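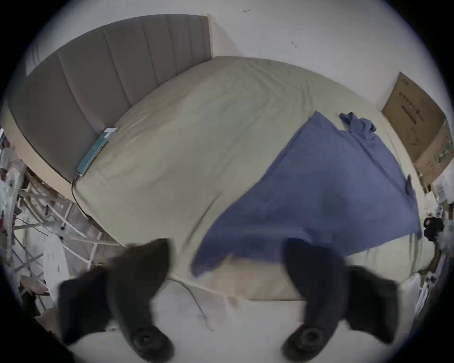

Bedroom Station - Walk-Through Checklist with Comments
Open day at Nolia, Tuesday session

Please go through this list before the first group comes in, and again after the lunch break. I have put my comments under each item, and some of them run on a bit, for which I ask your patience. Mark each item OK, FIX or ASK. ASK is a perfectly good answer and I would much sooner see ten of those than one hopeful OK.

Groups arrive at 10:00, 11:30 and 2:00. The largest one has 24 people in it.

SECTION A. THE BED AND WHAT IS ON IT

A1. Fitted sheet is on all four corners and lies fairly flat.
Result: OK
Comment: The beige sheet has some soft wrinkles in it and I am quite happy to leave them. Visitors have real beds at home and they know what one looks like. What I do not want is a corner that has popped off, so please run a hand along all four before each group.

A2. Blue sheet is laid out loose on the mattress, clear of the floor.
Result: OK
Comment: Lay it on the right half at a slant, the way we did at rehearsal. The folding demonstration starts from there, and the people at Windik who wrote the folding routine were kind enough to remind me twice. If it slides to the floor between runs, swap it for a clean one from the hall closet.

A3. Small blue cloth is in its starting place.
Result: OK
Comment: It goes up by the far right corner, bunched. Please resist the urge to smooth it out! I did exactly that on Monday evening, out of pure habit, and we had to start over. Bunched is what we want.

A4. Nothing on the mattress except the demonstration items.
Result: FIX
Comment: There is a flat teal device lying near the headboard with a thin black cable running down the left side of the mattress toward the floor. I took it for a phone or a power bank and did not like to move it without asking. Whoever it belongs to, please collect it before 9:30. I will put a tray on the hall table for small things like this, and you are all very welcome to use it.

A5. Headboard is firmly attached and does not rock.
Result: OK
Comment: Give the gray headboard a gentle push from each side. The padded ribs collect lint like you would not believe, so a quick pass with the brush would be lovely if you have a minute, but that is a nicety and not part of the check.

SECTION B. THE FLOOR AND THE CABLES

B1. No cable crosses the floor where people or staff will walk.
Result: FIX
Comment: A thin pale cable hangs off the edge of the mattress at the foot of the bed and trails onto the floor in a loose curve. The floor there is nearly the same color, and that worries me more than anything else on this page. Reroute it along the wall side, or tape it down flat with the bright yellow tape from Baudry. We have plenty, so be generous.

B2. Black cable on the left side of the bed is out of reach of feet.
Result: FIX
Comment: Goes with A4. Once the teal device is gone I expect this one will go with it, but please look again and mark it separately.

B3. Floor is clean and free of small objects.
Result: OK
Comment: A few scuffs and specks, no harm in them. Sweep once after the 11:30 group. Children drop things, and so do their grandparents.

B4. Round black thing past the foot of the bed, on the right.
Result: ASK
Comment: From where I stood I could not tell whether this was a coil of cable or some kind of fixture. Would somebody go and look, and write the answer on this line? If it is cable, hang it up. If it is fixed in place, put a strip of the yellow tape by it and carry on.

SECTION C. THINGS STANDING AROUND THE BED

C1. Tall items cannot tip over.
Result: FIX
Comment: The big brown cardboard box against the wall, past the far right corner of the bed, is upright but leaning a little. I would be easier in my mind if it were laid flat or taken to the loading room. It can come back after the last group if anyone misses it.

C2. White metal rack on the left is tidy and stable.
Result: FIX
Comment: There is a good deal going on over there, with rods and bars every which way and a flat white board standing among them. Take the board out first, then see what the rack does when you lean on it. Two people for this job, please. The small items can go in the crate marked NELIK, which has been empty since September.

C3. White items and shelving on the right are stacked squarely.
Result: FIX
Comment: Several pale boxes are sitting at odd angles. Straighten them and bring anything above shoulder height down to the lower shelves.

C4. Walls.
Result: OK
Comment: Two small dark marks on the white wall. I tried a damp sponge last time and only made a larger gray mark, so leave them be.

SECTION D. THE GRIPPERS

D1. Both fingers of the hand-held gripper open and close freely.
Result: OK
Comment: Squeeze and release 7 times before the doors open. If one finger lags behind the other, put the gripper back in its case and use the spare.

D2. Round rubber pads are seated and undamaged.
Result: OK
Comment: Press each one with your thumb. They should not turn or lift. Spare pads are in the lid of the case.

D3. Visitors' turn with the gripper is supervised.
Result: OK
Comment: One visitor at a time at the foot of the bed, with one of us beside them, and everyone else behind the tape. Let people take their time. At our last open day we had 507 visitors through the building, and the ones who wrote to us afterward mostly wrote about this part - getting to pick up the corner of a sheet for themselves and finding it a good deal harder than it looks.

D4. Fingers kept away from the closing side.
Result: OK
Comment: Say it out loud to every visitor, even the ones who tell you they are engineers. Perhaps especially those!

SECTION E. PEOPLE

E1. Standing area is marked and large enough.
Result: ASK
Comment: The room sheet says 26 people, staff included. With the largest group that leaves space for two of us and no more, so I would like to split that group in half and send the second half to the kitchen station first. Please tell me by 9:00 if this upsets anyone's timing.

E2. Door opens fully and the way out is clear.
Result: OK
Comment: Checked twice. Coats are to go on the hooks in the hall, please, and never over the door handle.

E3. A chair is ready for anyone who needs to sit.
Result: OK
Comment: Two chairs, just inside the door. Offer them before people have to ask.

Items marked FIX need a second check by a different person, with initials next to the result. Leave the finished sheet on the clipboard by the door. There will be coffee in the hall from 8:30, and cinnamon rolls if the bakery remembers us.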